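Navy beans still hard after hours of simmering

potlid77
Two pots in a row now. I soaked the beans overnight, drained them, covered them with fresh water and simmered from noon until almost dinner. The skins split and the insides stayed chalky. They were Wisari navy beans from the bulk bin at the grocery in Stundton. I did put in a can of tomatoes at the start, and molasses. 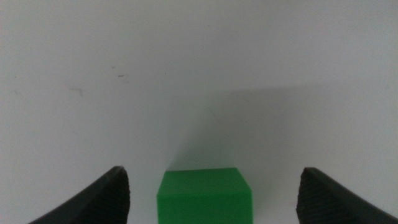

Green cube on white.

marrowfat
Tomatoes are your problem. Acid keeps beans firm. Cook them plain first and add the tomatoes and molasses once you can mash one against the roof of your mouth.

crock_and_ladle
I'd look at the age of the beans before blaming the tomatoes. Bulk bins get topped up and the stuff on the bottom can sit for a long time. I have made baked beans with tomato from the start and they came out soft, they just took longer. Also, how hard is your water? We moved to a house with a well and every pot I made that first winter was like gravel. 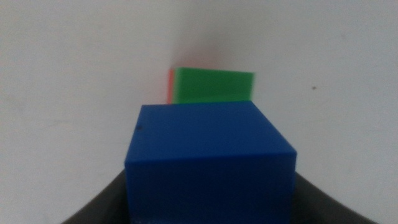

After that I started using filtered water for the soak and the cooking, plus a small pinch of baking soda in the soak. Go easy on the soda or they turn to paste and taste like soap.

potlid77
City water, but the kettle gets scale in it, so probably hard. The soda is new to me. I'll try it on the next pot with no tomatoes.

marrowfat
If you change both you won't know which one did it.

potlid77
Fair, but I want to eat them.

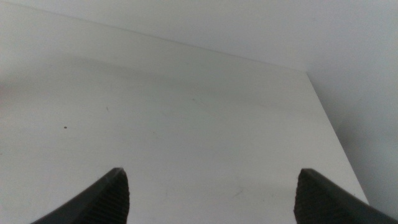

Should I leave the salt out until the end too?

Salt is fine from the start. I salt the soaking water and the skins come out more tender. My mother always waited and hers were good too, so do what you like there.

brothday
I disagree on salting early. Mine get mealy when I do it. I add it for the last 15 minutes and let them sit in the liquid with the heat off.

crock_and_ladle
Sitting in the liquid is good advice either way. They taste better the next day.
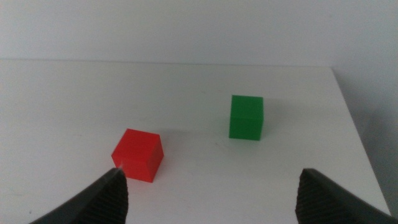 White table and the wall behind it.

potlid77
Update. New bag, filtered water, pinch of soda, salt in the soak. Soft in around 74 minutes. Molasses and tomatoes went in after that, then into the oven. I still have half a jar of the old ones and will probably use them for pie weights.

marrowfat
Told you about the tomatoes.

brothday
Or it was the new bag.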